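How I Get a Pill Into a Cat Who Hates Pills

My cat Rantala is eleven, weighs more than she should, and has been on a daily thyroid tablet for two years now. The first month was awful. I had scratches up to my elbows and I kept finding half-chewed tablets behind the couch. These days the whole thing takes less time than brushing my teeth, so I figured I'd write down what works for us.

First, ask your vet whether the pill can be given with food, and whether it can be split. Some can't! Ours has a coating, so crushing was out from the start.

Get everything ready before you go find the cat. I put the pill, a small syringe of water (no needle, obviously) and one treat on the bathroom counter, then I shut the door behind us. Rantala knows the sound of the pill bottle, so I take the tablet out while she's asleep in the other room.

Dip the pill in a tiny bit of butter. My neighbor Edith Yupanqui taught me that one and it made a huge difference, it just slides down. Check with the vet if your cat has a touchy stomach.

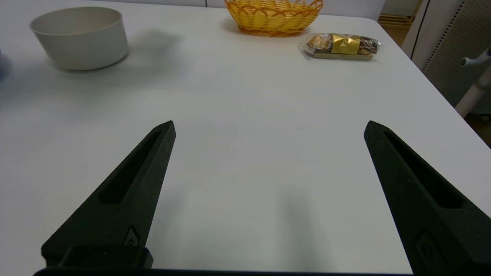 Now sit on the floor with the cat between your knees, facing away from you, so she can't back up. If she's a clawer, wrap her in a towel with just her head out. Snug, but she should be breathing easily.

Put your left hand over the top of her head, thumb on one side of the jaw and fingers on the other, right behind the whiskers. Tip her nose up gently. Her mouth will usually open a crack on its own. Use the middle finger of your other hand to press down on the little front teeth, and drop the pill as far back on the tongue as you can. Middle of the tongue is too far forward and she'll spit it at you.

Close her mouth, bring her head back to level and stroke her throat. When she licks her nose, she has most likely swallowed. Then I give the water, 2 ml, slowly, into the side of the cheek. Don't skip this part, because a dry pill can get stuck on the way down and irritate the throat.

Treat right away, lots of praise, door open.

If you miss, try once more and then take a break. I used to go four or five rounds and we both ended up furious. And if she drools or foams a little, that's usually just the bitter taste. Coughing that doesn't stop, or any trouble breathing, means call the vet.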